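Carrying the office home

A laptop used to leave the building once or twice a month. Now it goes back and forth every day, along with a charger, a mouse, a notebook and whatever lunch came in. The bag has had to catch up.

Fleltesine, a small maker based in Varkcombe, launched two work bags in April. The Heo is a slim briefcase with a shoulder strap. The Eka is a backpack with a flat base, so it stands up by itself on a train floor. Both take a laptop of up to 15 inches and both are made from waxed cotton with a padded lining.

We carried each of them to work for 3 weeks. The Heo is the smarter of the two and fits under an aircraft seat without a fight. It weighs 895 grams empty, and the strap is wide enough to stop it digging in. The front pocket is too shallow for a plug with a folded cable, though, and the magnetic catch opens if the bag is overfilled.
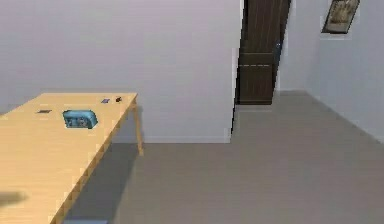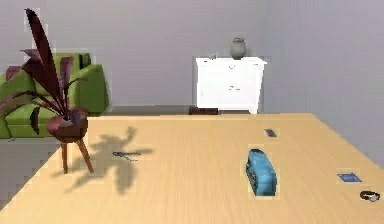
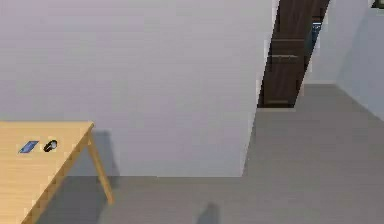

Pale wood tabletops, seen from different angles.

The Eka is easier to live with. Its laptop section opens from the side — handy at airport security — and there is a separate sleeve for papers. The back panel gets warm on a long walk. The zips were stiff for the first few days and then loosened.

Neither bag is fully waterproof. The cotton copes with a shower, but in heavy rain the seams will let some damp through, and a cover for the Eka costs extra. Re-wax either bag once a year and keep it away from radiators.

The Heo costs £55 more than the Eka, mostly down to its leather handle. If you walk or cycle, buy the backpack. If you mainly drive and need something tidy for meetings, the briefcase is worth the money. Both come in navy and olive, with a guarantee of 2 years on stitching and zips.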